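Most of what I know about keeping a calm head I learned from doing chores badly. I've been meditating on and off since my daughter was small, mostly off, and the practice only took hold when I stopped doing it on a cushion and started doing it at the sink. These are household tips for people whose inner life has to fit in around the dishes.

## One dish at a time

Wash a plate. Feel the water. Notice that you are already annoyed about the roasting pan. Come back to the plate.

Run the water warm, use less soap than you'd like, and do glasses first, then silverware, then plates. The pan goes last and can soak while you work on your resentment. My teacher, Dinesh Gounder, holds that any pan soaked overnight is a pan avoided. He has a dishwasher.

## Sweep slowly, in one direction

Start at the wall farthest from the door and breathe out on the stroke. Short strokes keep the dust down. If you find yourself composing a speech to your brother-in-law, stop the broom, let him have the last word, and start again from the same spot. My kitchen floor is small and I have taken 23 minutes over it, so clearly he had a lot to say.

## Give the mind a corner

You don't need a meditation room. I spent 334 dollars on a Futitz floor seat with a lumbar panel, and the cat has reached a depth of stillness on it that I can only admire. A folded blanket works fine. Keep it off the main route to the bathroom, put it where you'll see it at breakfast, and shake it out once a week.

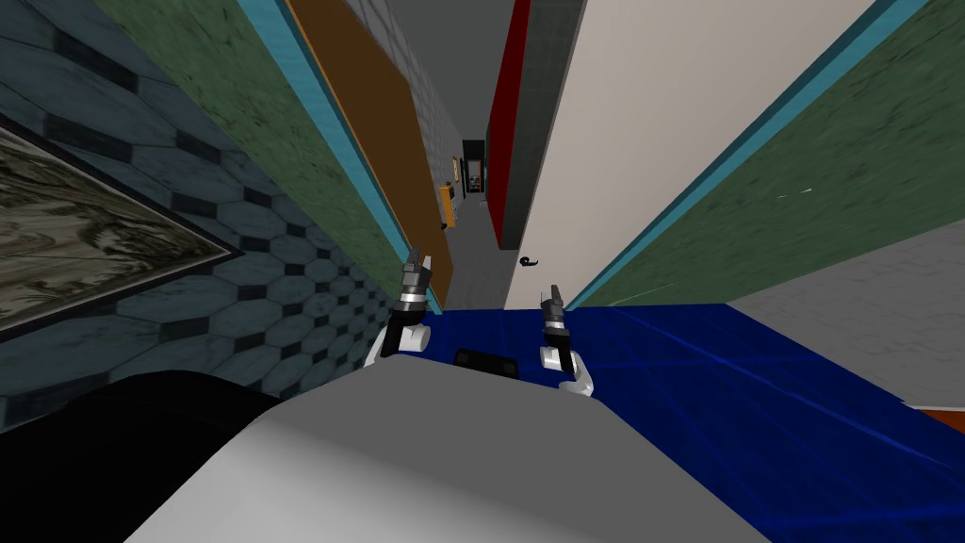 ## Fold laundry without a plan

Towels first, in thirds, edges in. Then shirts. Socks last, and accept that some of them have moved on to another plane. Leave the phone in another room. I used to fold to the recorded talks from the Annamalai retreat, and after a whole winter I could remember none of the teachings and had put my husband's sweaters in the freezer drawer.

## Wipe the counter before you sit

A sticky counter will find you in the middle of a body scan. Equal parts white vinegar and water in a spray bottle takes care of laminate and the stovetop, but keep it off marble and other natural stone. Two minutes, then sit for ten.

## If you miss a day

Do the glasses tomorrow.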